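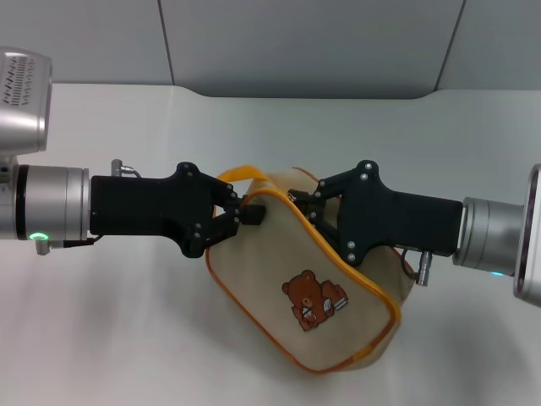 3 min read

Two-Arm Handling: Software Gallery

Posted Saturday, January 13, 2018

Kenden is the control and planning package we use for work that takes two arms at once. This page collects pictures from the bench, with a few lines on the software behind each one. The setup guide and the release notes are kept on their own pages.

Both arms on one pouch

Two grippers hold a beige canvas pouch with orange trim between them, one at the upper left by the yellow strap and one at the upper right near the zipper. In Kenden this is a shared hold. Once both grippers report contact, the planner stops treating the arms as separate and moves a single point midway between the fingertips. Each arm then gets its own joint targets from that point.

Cloth is harder for this than a box. The fabric wrinkles where it is squeezed, and the distance between the two grips can change without either gripper opening. The first version of the shared hold kept that distance fixed, and on soft items the arms ended up pulling against each other. The current version lets the distance drift by up to 15 millimeters before it corrects. The limit is set per item in the task file, and most of our soft items use the default.

The outline of the pouch is found by Woltley, our perception module. It looks for edges first and color second. A bound edge like the orange trim gives it a clean line to follow. The bear patch on the front panel is more of a problem, as a dark shape inside the outline can be taken for a second object. Woltley now drops any region that sits fully inside another one unless the task file asks for it.

Checking the work area from the wrist

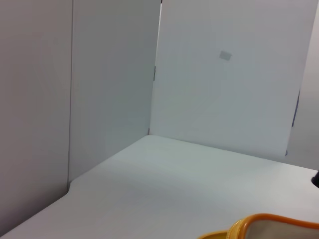 Before a run starts, Kenden asks each wrist camera for a view of the table and compares it with a stored background. The partitions help a great deal. They are close to the tabletop in color, so the background model stays small, and the seams between panels give it straight lines to line up against. If the seams have shifted since the last calibration, the run does not start and the operator gets a message with the camera name and the size of the shift.

The gripper's own finger is masked out. The mask is drawn once per finger type and saved with the tool settings. It has to be redrawn after a finger change, and the software will remind you if the tool number is new.

Shadows were the main source of false alarms. A soft shadow on a white table looks like a pale object if the threshold is too low. We collected 1369 background views in November, under different room lights, and used them to set the threshold again. Of those, 176 had been flagged wrongly by the old settings. They are now part of the regression test that runs on every build.

Logs and replay

Kamolrat is the replay tool. It reads the joint log and the camera streams, puts them on one clock, and lets you step through a run at any speed. It holds around 2000 steps in memory and loads the rest from disk as you scroll. Marks added during replay are saved in a separate file, so the original log stays as recorded.

Logs from older Kindon controllers can be opened too, but they have no gripper force channel and that plot will be blank. The converter is in the tools folder.

Related pages: Task file format. Camera calibration. Shared hold settings. Release notes.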